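Reference > Religion > Christian Thought > Biblical Figures > Jonah, Prayer of

Prayer of Jonah

14 shares | 3 comments
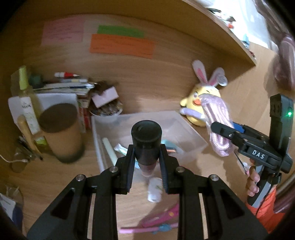 The Prayer of Jonah is the poem found in the second chapter of the Book of Jonah. It is spoken by the prophet from inside the great fish that swallowed him after sailors threw him into the sea. In most English Bibles it covers verses 2 through 9 of the chapter. In the Hebrew text the chapter begins one verse earlier, so the same lines are numbered 3 through 10. The poem is also called the Psalm of Jonah.

Setting in the book

The book opens with a command to go to Nineveh and preach against it. Jonah boards a ship bound for Tarshish, in the opposite direction. A storm threatens the ship, lots are cast, and Jonah tells the crew to throw him overboard. They try first to row back to land. When they finally do as he asks, the sea grows calm, and the fish swallows him. He remains inside it for three days and three nights. At the end of the prayer the fish puts him out on dry land, and the command to go to Nineveh is given again.

Content

The prayer opens with a cry for help that has already been answered: "I called to the Lord out of my distress, and he answered me." The speaker then looks back on the danger. He describes deep water, waves passing over him, weeds wrapped around his head, and a descent to the roots of the mountains. The turn comes when he remembers the Lord and his prayer reaches the temple. The final lines speak against those who trust in empty idols, promise a sacrifice and the payment of vows, and end with the statement that deliverance belongs to the Lord.

The poem does not mention the fish. It contains no direct confession of sin and no promise to go to Nineveh.

Relation to the Psalms

In form the prayer is a psalm of thanksgiving, and much of its wording is close to lines in the Psalter. The line about waves and billows is nearly the same as one in Psalm 42. Other phrases recall Psalms 18, 31, 69 and 120. Some readers take this as a sign that the author of the book used an older poem. Others hold that a worshiper in trouble would naturally pray in words already known by heart, and that the poem was written for its present place.

The timing has also drawn comment. Jonah gives thanks for rescue while still inside the fish. One common explanation is that the danger he describes is drowning, and that the fish is the means by which he was saved from it.

Interpretation

Jewish tradition reads the whole Book of Jonah at the afternoon service of Yom Kippur, where the themes of repentance and mercy are central. Christian writers have often read the chapter in light of the Gospel of Matthew, in which Jesus compares the three days in the fish to the time the Son of Man will spend in the heart of the earth. Early Christian art shows the prophet often, both being swallowed and resting afterward.

Modern opinion is divided on the prophet's sincerity. In a study guide prepared for the Rautiainen Lectures, Leonardo Sorrentino treats the prayer as a true turning point that does not last, and he points to Jonah's anger in the fourth chapter as evidence of how quickly gratitude can fade. Stijn Wuyts takes a less generous view. In his reading, the vow at the end allows Jonah to speak warmly of the temple while saying nothing about the people he was sent to warn.

Use in worship

The prayer is counted among the biblical canticles. In the Eastern Orthodox tradition it is the sixth of the nine odes, and the sixth ode of a canon commonly refers to it. Western churches use it less often, although parts of it appear in some Lenten services and in prayers for those in danger.

See also: Book of Jonah; Nineveh; Sign of Jonah; Psalm 42; Canticle

Last revised Thursday, March 28, 2024

Comments (3)

Giron
Thank you for giving both sets of verse numbers. Our study group uses two translations and we lost half an evening to this.

Ukia72
I would like to see more on the sailors. They pray before Jonah does, and to the same Lord by the end of chapter one.

M. Balomance
The Wuyts reading seems hard on a man who was nearly drowned. Is the study guide available in print?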